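[sim-manip] Re: long handles and the contact stage

On the mailing list in October, a subscriber wrote:

> We train on Kevevska kitchens and our policy is fine on knobs and short pulls. On tall bar handles it stalls. The approach looks right and then the grasp point slides up and down the bar from one step to the next. Has the Groltero group seen this? Is it the data or the action head?

We have seen it, and for us it was mostly the labels. Our fridge task uses a French-door model with one long vertical bar at the seam and a white arm with a parallel gripper. The old labels gave a single grasp point per handle, the midpoint of the bar. Any demo that grabbed higher or lower was scored as an error, so the policy learned an average of places it had never been shown.
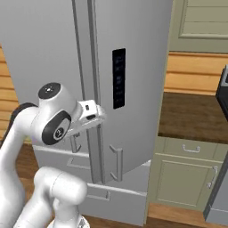

Appiah
Maintainer, Groltero simulation tasks

What we changed is small. The label is now a segment with two end points, and the loss only counts distance to the nearest point on that segment. Orientation is still a single target. We left the action head alone and retrained from the same demos, with 17 kitchens for training and 5 held out. Stalls at the bar went from 11 held-out episodes to 4.

The second stage of the task, reaching inside for an item, uses the old point labels. A small item on a glass shelf has one sensible grasp and the segment loss gives you nothing there. We do mask the shelf out of the depth input, as the renderer returns the surface behind the glass for some rays and the glass itself for others. If you skip the mask, expect the height estimate to jump.

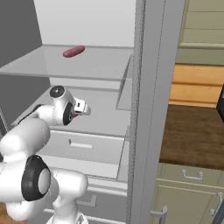

Lelik wrote back off-list that the segment loss made their drawer results worse, and that they traced it to recessed pulls, where the two end points were placed on the outer lip of the slot instead of inside it. I checked our files and ours had the same mistake on the wide drawers. The corrected label files are in the repository under the October tag. Please pull them before comparing numbers with ours.

One more thing on the approach pose. We stop with the fingers open on either side of the bar, then close in a separate step. Joining the two steps saved some time per episode but brought a few of the stalls back, so the released config keeps them apart.

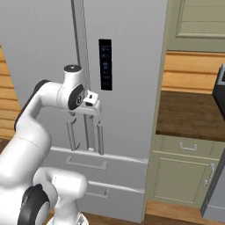 Do I need to collect new demos to use the segment labels?
The existing demos are enough. Run the relabel script on your handle meshes and retrain from your last checkpoint before the contact stage.

The script reads the mesh axis from the asset file. If your handle is modeled as part of the door, split it first or the segment will run the full height of the door.

Appiah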